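Blandine Chevalier and the pleasures of old pattern
2019-11-09

Ask Blandine Chevalier which print she fell for first and she starts talking before the question is finished. It was a curtain in her grandmother's kitchen in Tilomham, green leaves on cream, faded along the fold where the sun hit it.

"I used to follow the stems with my finger while the soup was cooking," she says. "I wanted to find the spot where the pattern started over. It took me years! I was six, I think, when I finally got it."

She has been hunting for that spot ever since. Her little shop, Carré, sells vintage and secondhand printed cloth from two rooms above a bakery, and going in is a joy. There are 831 pieces in her handwritten ledger, each with a line on where it came from and what she guesses it was used for. Some of the guesses are wonderful. One tablecloth is listed as "weddings, then picnics, then the dog."

Chevalier didn't train in textiles. She spent 21 years keeping the books at Clatex, a company that made work uniforms, and bought cloth on weekends with whatever was left over from the rent. "All day I looked at navy blue," she says. "Then on Saturday I would go to the market in Prarken and come home with parrots."

What excites her most right now is paisley, a shape she used to ignore. She calls it the friendliest shape in the business – a drop, a leaf, a bean, whatever you want it to be – and she loves how well it behaves in earthy colors.
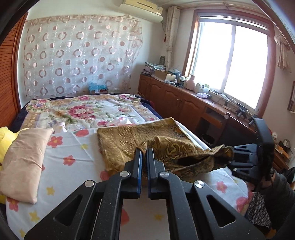 Ochre, brown and black in a paisley-like print, on a sheet of red flowers and small yellow stars.

Doesn't she worry about clashing? She laughs out loud at that one.

"People ask me for permission," she says. "They hold up two cloths and look at me like I'm the police. Put them together! Sleep under them for a week. If you still wake up cross, change one."

Her own rule is to let one print be large and the other small, and she breaks it all the time.

In April she plans to open the back room for mending evenings, with a big table and a box of 500 buttons she bought in a single lot and still hasn't sorted. She'd like people to bring the thing they've been meaning to fix since forever.

And the green leaf curtain? She still has it. It hangs in her bathroom now, hemmed twice, and it isn't for sale.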